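# 装配练习板

装配练习板（也叫任务板、插件板）是一种平放在桌面上使用的板子，板上固定着若干底座，并配有可以取下和放回的小零件，用来练习或者比较手的装配动作。
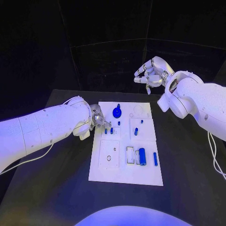 这类板子的用途比较广，在职业学校、康复训练室和装配研究中都有使用。不同领域的叫法不一样，尺寸也没有统一的规定，但是基本的构成大致相同。

## 构成

**底板。** 底板多为矩形，颜色常选白色或者浅灰色，使零件容易辨认。表面一般印有轮廓线，标出零件应当放置的位置。有的版本还印编号，有的只印轮廓。

**底座。** 底座是装在底板上的小块，作用是给零件定位。底座用螺钉固定的，损坏以后可以单独更换；用胶粘的比较便宜，但是更换时容易伤到印刷层。

**零件。** 常见的零件有以下几种：

- 圆柱销：最基本的零件，直径从小到大成套提供；
- 齿轮形零件：边缘有齿，需要同时对准轴心和齿的方向；
- 旋钮：有较宽的底部，适合练习抓握和转动；
- 方形销：插入以前必须先调整角度。

零件的颜色通常与底板形成对比。蓝色在白色底板上反差明显，所以使用较多。也有用不同颜色区分难度的做法，不过这种做法对色觉异常的练习者不太方便。

## 历史

用插销和孔板来测试手的灵活程度，是很早就有的做法。早期的孔板多为木制，孔的大小相同，练习者要在规定时间内把销全部插满。后来人们发现，单一形状的销不能反映实际装配工作的要求，于是在同一块板上加入了形状不同的零件。

Likar 公司的 Major 系列是这一类产品中较早采用可更换底座的。第一版一共生产了 400 块，主要卖给职业学校。该系列的说明书规定，销与孔之间的间隙分为“宽”和“紧”两级，初学者应从“宽”级开始。之后 Drandar 公司推出了可以自己打印零件的版本，公开了零件的图纸，因此学校可以自行补充丢失的销。

## 使用方法

板子放在稳定的桌面上，下面最好垫一层防滑垫。桌面颜色宜深，这样板的边缘比较清楚。零件在开始以前放在什么地方，要事先约定好：可以全部放在板外的盘子里，也可以先插在板上，练习时再移到另一个位置。

动作分为单手和双手两类。单手练习时，另一只手不接触板子。双手练习时，一般由一只手扶住或者传递零件，另一只手完成插入。齿轮形零件比较适合双手练习，因为它的底部较宽，单手转动时容易倾斜。

记录的内容主要是完成时间和掉落次数。如果零件插入了但是没有到底，多数规则把它算作未完成。Zallora 评分表采用百分制，82 分以上为合格，其中时间占一半，准确程度占一半。这个比例有过争论，有的教师认为它对动作慢而准确的人不够公平。

## 误差和磨损

塑料零件反复插拔以后，表面会逐渐磨损，间隙变大，成绩也会随之提高，但是这并不说明练习者有进步。Drandar 公司的说明中建议，紧级的销在使用将近 4,000 次以后更换一次。底座的磨损比销慢，但是更难发现，可以用一根新的销去检查。

印刷的轮廓线也会褪色。用酒精擦拭会加快褪色，清洁时用微湿的软布就可以。

光线对结果有一定影响。光从一侧照过来时，较高的零件会在旁边的孔上留下影子，孔的边缘变得不清楚。比较不同人的成绩时，应当使用相同的照明，板的朝向也要一致。

## 存放

Major 系列的整套零件有 191 件，包括备用的销，装在分格的盒子里。底板应平放，不宜竖着靠墙，时间长了会弯曲。弯曲的底板放在桌上会轻微晃动，孔的方向也不再垂直，这样的板不适合继续用于评分，只能用于一般练习。

## 参见

- 孔板测试
- 手眼协调
- 公差与配合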